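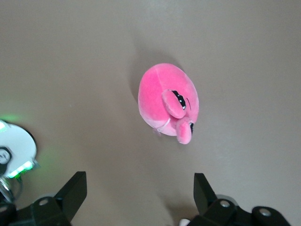
Lost toy shelf at Wellby library to stay open through February

Search this site Enter keywords Search

Dec 8, 2022

WELLBY - The lost toy shelf at the Wellby public library will stay open until the end of February, two months longer than planned, the library said. Toys that are still unclaimed after that will be cleaned and given away.

The shelf was set up in the fall after a storage closet behind the children's room was emptied for new heating pipes. Staff found 284 toys in the closet, most of them soft toys left behind at story hours, on the reading steps or in the parking lot. Some had been there for years.

So far 200 have gone home or been passed on. The other 84 are still waiting.

A pink plush toy with an embroidered face is among those without an owner. It has soft, velvety fabric, black eyes with small white highlights, and a rounded ear that flops up from its body. The library has it listed under "elephants and pigs" because people who have looked at its short snout do not agree on which one it is.

"We put it under both and stopped arguing," said Güven Gökçe, who runs the children's room. "Whoever lost it will know what it is."

Gökçe said soft toys are the hardest items to return. Hats and lunch boxes often have a name inside. A stuffed animal almost never does, and parents tend to describe it by the name their child gave it.

"We get calls asking if we have Biscuit," he said. "We may well have Biscuit. We need to know if Biscuit is a dog."

Families who think a toy may be theirs can stop at the front desk during opening hours or call ahead. They will be asked for the color, the kind of animal and one detail, such as a repair, a stain or a missing part. A photo of the child with the toy is also accepted. The library does not charge for returns.

Each toy on the shelf has a number. Photos of the remaining toys are in a binder at the desk, sorted by color, and a copy of the binder is kept at the Rirkport branch for people who live on that side of the river. Toys can be sent over to Rirkport with the weekly book delivery if a family cannot get to Wellby.

The library first planned to close the shelf at the end of December. Gökçe said the date was changed after several grandparents asked if they could bring visiting children in over the holidays to look.

One of the toys claimed last month, a gray rabbit, had been missing for seven years. Its owner is now in middle school. Her mother recognized it in the binder while she was waiting to renew a card.

"She told us her daughter would pretend not to care," Gökçe said. "They came back for it the same afternoon."

Lasetti, the dry cleaner on the square, has offered to clean the toys that are left at the end of February. Toys with loose eyes, open seams or worn stuffing will be repaired first where that can be done. Hrubý, the sewing shop two doors down, is giving thread and stuffing for the repairs and will hold a mending evening in its back room. Up to five people can take part. Sign-up is at the shop counter, and basic hand sewing is enough.

The cleaned toys will go to the family shelter in Rirkport and to the waiting room at the Wellby clinic. Both have asked for washable toys only, so anything with a battery box or a music part will be kept back. The library has not decided what to do with those.

The storage closet will not be used for lost items again. Toys found in the building from January on will go into a clear bin next to the front desk, where children can see them on the way out. The bin will be emptied onto the numbered shelf once a month while the shelf is open.

Gökçe also asked parents to write a phone number on the care label of any toy that travels with a child. Laundry marker works on most labels, he said, and ballpoint washes off. For toys with no label, a short piece of ribbon sewn into a seam will do.

The library is not taking donations of toys at this time. People with soft toys to give away are asked to contact the shelter directly.

New toys have kept coming in while the old ones go out. Two soft toys and a plastic horse were handed in after last week's story hour, and the horse was claimed before the doors closed. The two soft toys have been added to the binder.

The shelf is to the left of the entrance to the children's room, below the notice board. Visitors are asked not to take toys from it without speaking to the desk, even if they are sure the toy is theirs, so that its page can be removed from both binders.

7 comments
5 shares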